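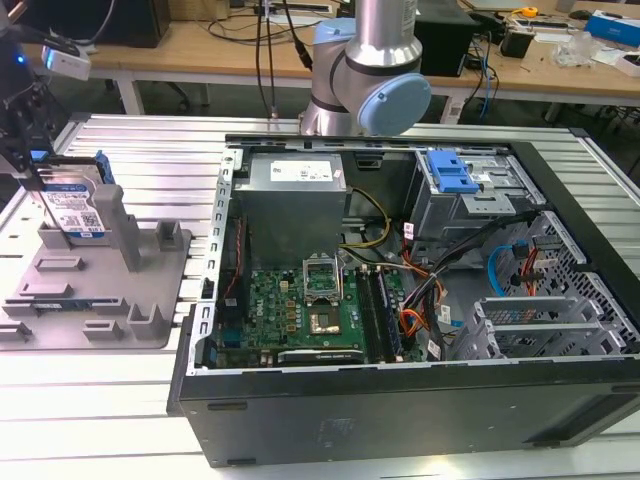

Fig. 4 – Tower on its side, side panel off.

Section 4: Setting up the online donations desk for a fire appeal

Applies to Gratero Desk, all branches. Updated 27th February by Aoife Ó Dálaigh. If your printout is older than that, bin it.

Read all of this before opening an appeal to the public. Once money starts coming in you can't rename the appeal or change who it goes to. Learned that one last summer with Clastcombe.

What you need first
Branch login and password. Bank details for the appeal account (not the general account). The wording for the appeal page, approved. A second person who can sign off. One phone that will be answered.

4.1 Create the appeal

1. Log in, go to Appeals, then New.
2. Type the appeal name. Place first, then the type of disaster, then the year. No nicknames, no hashtags.
3. Pick the receiving brigade or relief fund from the list. Not on the list? Stop here and email Shirin Parsa. Do not type it in by hand.
4. Enter the appeal account number. Enter it again when asked. Copy and paste is blocked on the second box, that's on purpose.
5. Set the closing date. Leaving it blank means it stays open until somebody closes it.
6. Save as Draft. Not Publish.

Note: The fund you choose in step 3 prints on every receipt. If the page says "all the brigades" and the receipt says one brigade, people will ring up, and fair enough.

4.2 Write the page

7. Open the Draft and click Page Text.
8. First line says who gets the money. Plain words.
9. Second line says what they're allowed to spend it on. Take this from the fund's own rules, word for word. Many fire service funds can pay for gear and training but can't hand cash to families who lost houses. If that's the case, say so on the page.
10. Paste in the refund wording from Appendix B.
11. Maximum length is 540 characters. The box will let you keep typing past that but the extra gets chopped off on phones.

CAUTION: Don't put a target amount on the page unless the fund has agreed to it in writing.

4.3 Large and public pledges

Sometimes a singer, a footy player or a company announces a big gift on social media before anyone here has heard of it. Great news, but a pledge isn't a donation until it lands.

12. Go to Pledges, then Add. Enter the name exactly as they announced it.
13. Set status to Announced. Leave the amount out of the running total – the tick box is on by default, untick it.
14. Ring or email their office. Script is in Appendix C. Log the call.
15. When the money is in the account, change status to Received and tick the box again. The total updates overnight.

Note: Don't repost the announcement from the branch account untill Gervásio Prado has cleared it. He's quick. Text him, don't email.

Note: Joint gifts (couples, bands, teams) get one receipt unless they ask for it to be split. Ask before you print.

4.4 Test it

16. Click Preview and open the page on a phone as well as a computer.
17. Make a test donation of $9 using the Doklow test card. Never your own card.
18. Check the receipt comes through. Right fund, right name, right date.
19. Void the test under Payments – Test – Void. If you forget it will sit in the total and someone has to dig it out at audit.
20. Get your second person to log in seperately and press Approve. Then Publish.

4.5 While it's open

Check the inbox morning and afternoon. Failed payments show in orange. Leave them for a day, most people try again by themselves.

Goods (blankets, tinned food, clothes) don't go through the Desk. Send those offers to Tainá Lins at the Bittencourt depot.

Fake pages pop up fast after a big fire. If you get a link to one, screenshot it, send it to Brândușa Roman, and don't reply to whoever runs it.

CAUTION: Never read a donor's card number back over the phone. Never write it down.

4.6 If something goes wrong

Page won't publish: the second approval is missing, or both approvals came from the same login.
Total looks too high: check 4.3 step 13.
Receipts not sending: donor left the email blank. Print and post.
Locked out: wait 18 minutes, try once more, then ring support.

Closing an appeal is in Section 5. Yearly statements go out in June, see Section 7.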